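산전·산후 가정 동행 사업 중간 경과 보고

받는 이: 리쿠상스(Likusance) 기금 가족지원 담당자님께
보내는 이: 더스턴(Duston) 가족의 집 사업팀, 제린 체틴카야(Zerrin Çetinkaya)

담당자님, 그동안 평안하셨는지요. 지난번 통화에서 숫자보다 집집마다 어떤 일이 있었는지를 듣고 싶다고 하셨던 말씀이 오래 남아서, 이번 보고서는 조금 길어지더라도 이야기를 많이 담아 보려고 합니다. 바쁘신 줄 알면서도 이렇게 늘어놓게 되는 점 너그럽게 봐 주세요.

먼저 이번 기간의 진행 상황입니다. 4월까지 저희가 동행한 가정은 모두 40가정이고, 그 가운데 12가정이 쌍둥이를 기다리고 있거나 이미 품에 안은 집입니다. 신청서를 쓸 때만 해도 다태아 가정은 어쩌다 한 번 만나리라 생각했는데, 산부인과 간호사 선생님들이 안내문을 대기실에 놓아 주신 뒤로 문의가 부쩍 늘었습니다. 첫 방문은 보통 임신 후기에 하고, 출산 뒤에는 가정에서 원하는 시간에 맞추어 찾아갑니다. 새벽 수유를 마치고 겨우 눈을 붙인 분들이 많아서 오전 방문은 거의 없어졌고, 요즘은 오후 3시 무렵이 가장 바쁩니다.

방문 때 무엇을 하느냐고 물으신 적이 있지요. 사실 거창한 일은 별로 없습니다. 수유 자세를 같이 잡아 보고, 아기 목욕을 시키는 동안 큰아이와 블록을 쌓아 주고, 밀린 국을 한 냄비 끓이기도 합니다. 어느 어머니는 저희가 있는 동안 딱 머리만 감고 싶다고 하셨는데, 그날 욕실에서 콧노래가 들려와서 저도 동료도 괜히 마음이 환해졌답니다. 또 한 아버지는 기저귀 가는 순서를 종이에 적어 냉장고에 붙여 두셨다며 사진까지 보내 주셨어요. 세 번째 방문쯤 되면 대문을 열자마자 아기 체중부터 말씀하시는 분도 계십니다. 지난달에는 쌍둥이 중 작은 아이가 드디어 2643그램이 되었다고 할머니께서 현관에서 손뼉을 치셨는데, 그 숫자는 저희 사무실 칠판에도 한동안 적혀 있었습니다.

큰아이들 이야기도 빼놓을 수가 없네요. 동생이 생긴다는 소식을 반기던 아이도 막상 집에 아기 울음소리가 가득해지면 말수가 줄거나 밤에 자주 깨곤 합니다. 그래서 파스쿠알(Pascual) 놀이방과 함께 큰아이만을 위한 시간을 따로 열었습니다. 처음에는 그림책만 읽을 생각이었는데 아이들이 인형에게 젖병을 물리는 놀이를 워낙 좋아해서 지금은 그쪽이 중심이 되었어요. 부모님들은 그 사이 옆방에서 차를 드시며 서로 안부를 나누시고요. 쌍둥이 유모차가 동네 약국 문을 통과하느냐 마느냐로 한참을 토론하신 날도 있었는데, 이런 정보가 저희 안내 책자보다 훨씬 쓸모 있다는 것을 인정하지 않을 수 없었습니다.

어려웠던 점도 말씀드려야겠지요. 동행 활동가 2명이 개인 사정으로 쉬게 되면서 초봄에는 방문 간격이 벌어졌습니다. 기다리시는 가정에 전화로 안부를 여쭙기는 했지만, 전화가 방문을 대신하지는 못했습니다. 한 어머니는 괜찮다고 하시고는 끊기 직전에 언제쯤 오실 수 있느냐고 다시 물으셨어요. 그 뒤로는 저와 팀장이 직접 방문 일정을 나누어 맡았고, 지금은 대부분 원래 간격으로 돌아왔습니다. 새로 오실 분들의 교육은 다음 분기 초에 마칠 예정입니다.

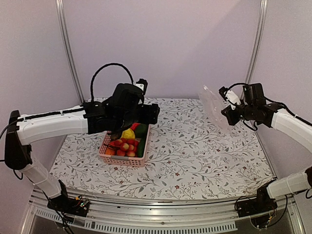
중간 경과 보고 · 제2호

예산은 대체로 계획대로 쓰고 있습니다. 교통비가 예상보다 조금 더 들었는데, 시 외곽에 사시는 가정이 늘어난 까닭입니다. 대신 교육 자료 인쇄비가 남아서, 허락해 주신다면 그 금액을 교통비로 옮겨 쓰고 싶습니다. 자세한 내역은 별도 표로 정리해 두었으니 편하실 때 살펴보시고 의견을 주세요. 물품 대여 쪽은 조마노(Zomano) 나눔 창고 덕을 많이 보았습니다. 아기 침대와 수유 쿠션이 나갔다가 깨끗하게 세탁되어 돌아오고, 가끔은 작은 편지가 끼워져 있기도 합니다.

남은 기간에는 세 가지를 생각하고 있습니다. 출산 직후 두 주 동안의 방문을 한 번씩 더 늘리는 일, 아버지 모임을 저녁 7시로 옮겨 보는 일, 그리고 큰아이 시간을 격주에서 매주로 바꾸는 일입니다. 마지막 것은 놀이방 사정도 있어서 아직 장담은 못 드리겠어요. 파스쿠알 쪽 답을 듣는 대로 바로 알려 드리겠습니다.

혹시 근처에 오실 일이 있으면 부모 모임에 한번 들러 주세요. 차는 늘 넉넉히 끓여 두고, 아기들이 얼마나 자랐는지는 부모님들께서 먼저 자랑하실 테니까요. 교통비 전용 건은 다음 분기 교육 전에 답을 주시면 일정을 짜는 데 큰 도움이 되겠습니다.

늘 고마운 마음을 담아,
제린 체틴카야 드림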